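Products > Handheld Capture > Interviews

Lemieux on the Jirkitell Handheld Gripper Kit

Lemieux began offering the Jirkitell kit to outside laboratories in February. The kit consists of a pair of handheld grippers and the software that turns an operator's movements into training material for robot arms. A product lead at the company answered questions on a Saturday morning, while a toothbrush-and-toothpaste task was under way.

"Customers ask first for kitchens and bathrooms," the product lead said. "A tube and a holder look simple, but the tube can lie at any angle and the holder is easily knocked."

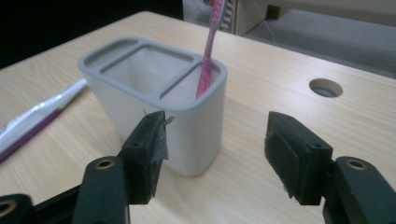
Wear and Replacement

The finger pads are treated as consumable parts. According to the company, a set is rated for 4000 grasps, and four spare sets are supplied with each kit. "We would prefer that a laboratory change the pads early," the product lead said. "A frayed edge does not stop the work, but grip should stay the same from one session to the next."

Soft packaging remains the harder case. Operators are taught to open the fingers fully and line them up on both sides of the tube before closing – a habit that takes most new users 100 attempts to acquire.

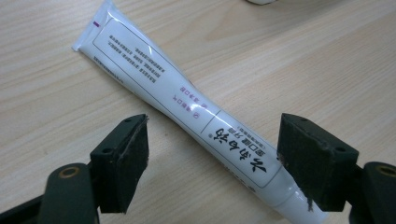 Open gripper fingers on either side of a toothpaste tube.

Price and Support

The kit is listed at $3,688, including one year of software updates. Training is provided by Prasano, a partner firm, at the customer's site or at its rooms in Butis. Asked whether one gripper would be enough, the product lead advised against it. "Many household tasks need both hands – one to steady and one to move. We do not sell the units singly."
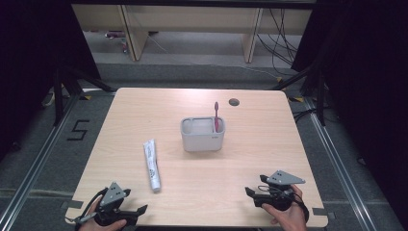
Two handheld grippers at the task table, with the caddy, toothbrush and toothpaste tube.

A version with a lighter body is under study. No release date has been set.

Related Items
Choosing Finger Pads for Soft Packaging
Prasano Opens Operator Course in Butis
Jirkitell Software: Notes on the Current Release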